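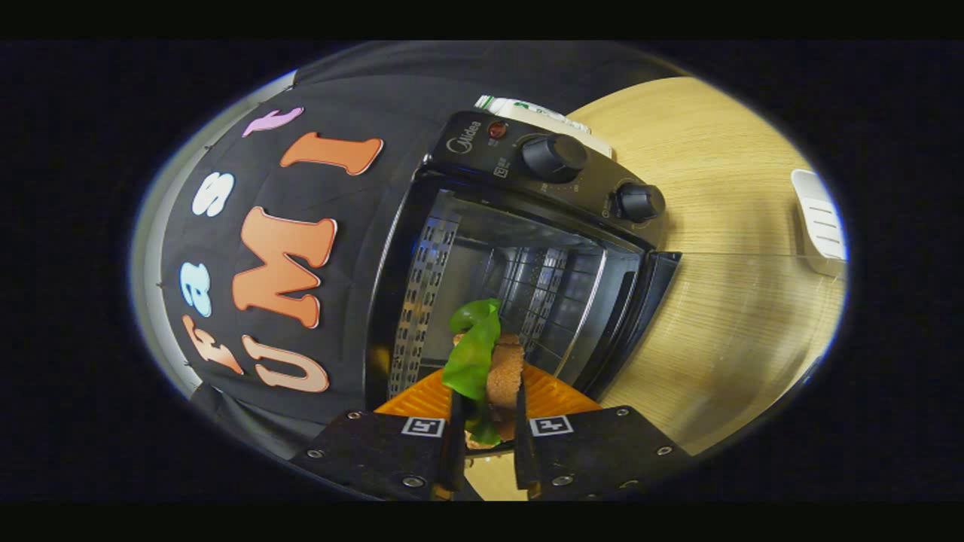
Subject: Re: Gripper not closing all the way after the toaster task

Gwion Trevor wrote:
> Second time this month. Left finger stops short on close, so the
> bread slips out as soon as you tilt it. Log says the motor hit its
> current limit. I power cycled and it went away for 60 episodes, then
> came back. Is this the firmware or did I get a bad unit?
> Also, can I keep recording in the meantime?

Gwion,

I don't think it's firmware. We had the same fault at Uvthorpe in June and it was crumbs in the left slide. Toast is worse than anything else we handle. The crumbs pack in behind the finger, the motor pushes against them, and the driver cuts out at the limit. A power cycle clears the flag but the crumbs are still in there.

What to do:

Unplug the gripper. Don't rely on the software stop for this. Beca had a finger close on her thumbnail while the stop was on.

Take the fingers off and brush out both slides. No compressed air, it drives the crumbs into the bearing.

Run the open/close test with nothing in the grip. The width should read the same at both ends every time.

On recording, please stop until it's clean. We kept going and had 1,919 episodes before Seren noticed the closed width had drifted. We threw out 600 of them.

One more thing, on the oven. If anyone is running it with the heat on, keep the fingers out of the cavity. Ours softened at the tips after a long session and I now insert cold only. The Telura spares are the same plastic, so they won't help.

If it still trips after cleaning, send me the log and I'll compare it with ours. Branwen has a spare motor at Fovthorpe if it comes to that.

Ieuan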